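Planning a Bench Arm for the Home Workshop: What to Measure and What to Spend

By Rebecca Bortolotti

Most of the money people waste on a small robot arm goes before the arm is ordered. Get the bench, the mounting and the wiring down on paper first, then look at arms.

Start with the bench. Measure the top, the distance to the nearest wall on each side, and the height of anything hanging above it. Catalogs list reach with the arm stretched out straight, but a folded arm still needs room for its elbow to swing. Draw the full circle on the bench in chalk or tape and leave it for a few days. If you keep putting things inside the circle, you need a longer bench or a shorter arm.

Check what the base bolts to. Some arms come with a plate and some don't, and a plate bought separately can add 135 dollars. Ask for the hole pattern in writing. I ordered a plate from Ganari going by the photo and had to drill it again.

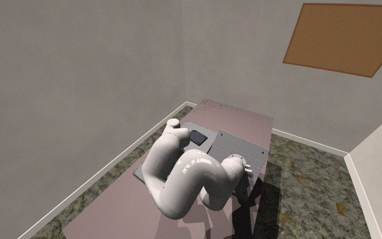 Leave space on the side where the cables come out. Allow for the plug, the bend in the cable and your hand. A right-angle connector helps in a tight corner, but check that one is sold for your model before you count on it.

Next comes the gripper. Write down the widest and narrowest things you want picked up, and weigh the heaviest one. The payload figure for an arm usually has to cover the gripper too, so subtract the gripper's weight before you compare. I looked at a Clivex and a Dalgleish two-finger model. The Clivex opened wider and the Dalgleish had fingertips you could change with one screw. I bought the Dalgleish for 600 dollars used.

If most of your work is boxes, try the gripper on an empty carton and a full one. Thin cardboard bows inward when squeezed. Rubber pads let you use less force, and a spare set should be in the first order.

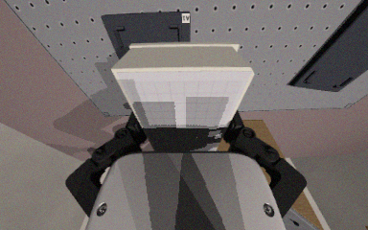
Wall storage near the arm needs planning too. Pegboard is cheap and easy to rearrange, but run the arm slowly through its whole path with a load in the gripper before you decide where things hang. The load sticks out farther than the fingers do.

My extras, apart from the arm and gripper:

Mounting plate: 135 dollars
Pegboard, hooks and wall anchors: 95 dollars
Stop button, power strip and cable covers: almost 200 dollars

The stop button goes where you can reach it from your usual spot, outside the circle.

Used arms are worth a look. Ask for the running hours, the controller, and a video of every joint moving. Brastix sells reconditioned controllers separately, but get a price before you buy an arm without one. Ask about return shipping as well, and keep the crate until February if you buy in the fall.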